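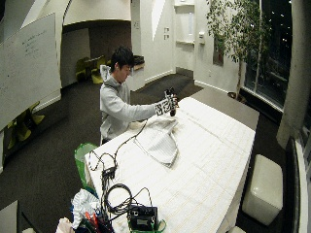

Can a town vote itself out of the licensing scheme once the Bill is through?
Only for shops, and only in the first year. As the draft stands, a council can refuse retail licences within its own boundary, but it can't stop a resident from growing at home or a licensed grower from driving stock through.

Consultation notebook, May, started a bit after two in the afternoon

I'm writing that at the top because it came up three times before lunch and I gave a slightly different answer each time, which won't do. Fionnuala Buckley pointed me to the right page in the end (page 76, the bit about "local determination", a phrase I have now read so often that it has stopped meaning anything at all). So there it is, and anyone who picks this book up after me can copy it out.

Where we are: 707 responses came in on the cannabis licensing draft, and 580 of them used the printed form. The others are letters, emails and one very long essay in green ink that I have a soft spot for. The forms went quickly. The letters are taking an age, partly since people don't stick to the questions and partly, I admit, because I enjoy reading them.

The coding sheet needs changing. We began with a single box for "opposes", and it's catching people who don't agree with each other in the least. A man from Tully opposes the Bill as he thinks the whole thing should stay a police matter. A woman two streets away from him opposes it too, but she thinks home growers are being asked to fill in far too much paper. I've split the box into "opposes - too loose" and "opposes - too strict", and I'll go back over the letters I did yesterday. Sorry in advance to Roman, who had just finished his totals when I told him. He took it very well and made tea.

Long talk with Everaldo over that tea about what to do with the police letters. There are several from serving officers writing in their own names, and they want to know what they're supposed to do in the gap between the vote and the first licences. Can they leave a small grower alone? Must they? The draft says nothing on it. Everaldo's view is that it belongs under "transition", and mine was that it belongs under "enforcement", and we went round and round until Stamatia said we could perfectly well put it under both. We are doing that. I do think it is the most useful thing anybody has sent us, and I want it near the front of the report and not tucked away in an annex.

Vistby council sent their own reply, with a map. They would like to refuse shops in the old town and allow them by the ring road, and they ask whether a council can divide itself up like that. I've read the clause four times. It talks of "the area of the authority" and I can't make that mean half of one. Passed to Fionnuala Mac Mathúna, who is much better at this than I am. (Note for the rest of you: when you write "F." in the margin, please say which Fionnuala. I spent a good while this morning chasing the wrong one.)

Growers' side. The Grultico co-operative wants smaller licences, priced by floor space, and they set out the sums very clearly. Tedero, who are a good deal bigger, want one flat fee for everybody, and their letter is mostly pictures of a greenhouse. I've tried hard to give both the same care. The flat fee does have something going for it, in that a council clerk could work it out without a tape measure, and I've written that down in the remarks column so it isn't lost.

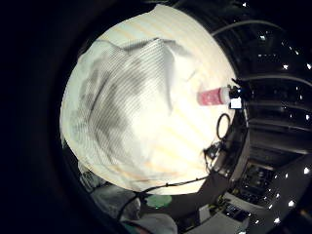

Who keeps the licence fee, the council or the ministry?
The council keeps it in the first three years and passes a share up after that. The size of the share is left to a later order, so we can't put a figure in the report.

Quite a few people have spotted that gap as well. One retired clerk wrote two pages on it and on how these "later orders" have a habit of turning up the day before the budget does. It made me laugh, and then I read the fees schedule on page 78 again and laughed rather less. I'd like to quote her if she ticked the box that says we may. I haven't found her cover sheet yet - it may be in the pile by the window that Stamatia was sorting.

Small things, so that I don't forget them:

Past convictions are the subject people feel most strongly about, and we never asked about them. There's no question on the form, so people have written up the side and on the back. Please turn every form over before you file it! I missed some on the first pass and have been through the first box again.

Roman thinks we should keep the letters from outside the region separate, and I agree, although they should still be read properly. Some are from places that already have licensed shops, and they know things we don't.

"Neither agree nor disagree" is being used by some people to mean "I don't understand the question". Question nine is the worst for it. I wrote question nine, so I have only myself to blame.

Still to settle: whether a reply signed by a whole household is one response or several. Everaldo says one, and has been marking them that way. Mac Mathúna wants to look at how the last consultation dealt with it and will let us know in the morning. Until then I'm putting a pencil H in the corner and leaving them in the blue folder.

Stopped at twenty past five, halfway down the Tully letters. The next one to open is the one with the parish stamp on it.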